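Workshop notebook, bench 2
Tuesday, May 21, 2024
Shape blocks on the maple board: sorting, surface check, what to print next 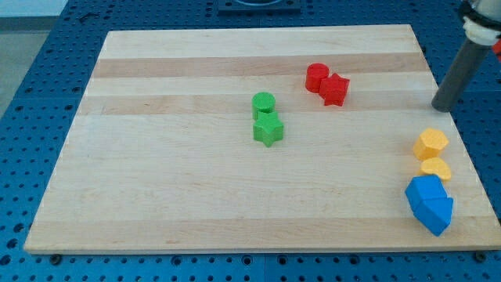 Board

Moved the blocks off the bare pegboard table and onto the maple cutting board. On the pegboard the small ones kept finding the holes with a point or an edge and would not sit square. The board is flat enough that everything stands up by itself. Checked it with the steel rule along both diagonals and could not get a sheet of paper under anywhere.

Wiped it down with a barely damp cloth first and left it 17 minutes before putting anything on it. No oil. The last board got oiled in December and the blocks picked up a film that took dish soap to get off. If this one starts to look thin and gray, ask before putting anything on it.

The strips run left to right. The honey-colored stripe goes at the far side of the table, so we can put the board back the same way after cleaning. The second tan stripe is a little nearer. Good enough as a marker, no tape needed.

Blocks

Eight out today in red, green, yellow and blue. Red and green are each a cylinder with a star against it. Started grouping by color. Grouping by shape comes next, then mixed.

Stars are the fussy ones. They stand fine on a clean base but any string left in an inside corner shows up when you push one against a cylinder. Trim the inside corners with the small knife and go slow, the points chip.

Top faces have a slight texture. It shows on the green cylinder and on the yellow hexagon. I was going to sand them all and have decided against it. The texture helps when picking them up with dry fingers, and sanding dulls the color unevenly. Bases do get sanded: 100 grit for a few strokes, then 308 strokes was the old instruction on the card for the fine paper, which has to be a typo. Crossed it out. Stop when it stops rocking.

Storage

Blocks go back in the Wulell tray, lid on, second shelf. The tray has been turning up with screws in it. Screws go in the Golteck drawers.

Board gets stored on edge, not flat under the paint cans. It will cup if it dries from one side only.

For the Trillinbridge set

They want the same shapes in the same colors, plus 3 spares of each star. Told them the spares are fine but the colors depend on what is left on the spools. Yellow is low. Reorder before starting, and get it from the same batch if they have it.

Pal box is still the right size for shipping if the stars are wrapped separately. Try one packed box on the shelf over the weekend and see if the points hold up.

To do

Trim inside corners on the next stars
New card for sanding, without the 308
Order yellow
Find the lid for the second tray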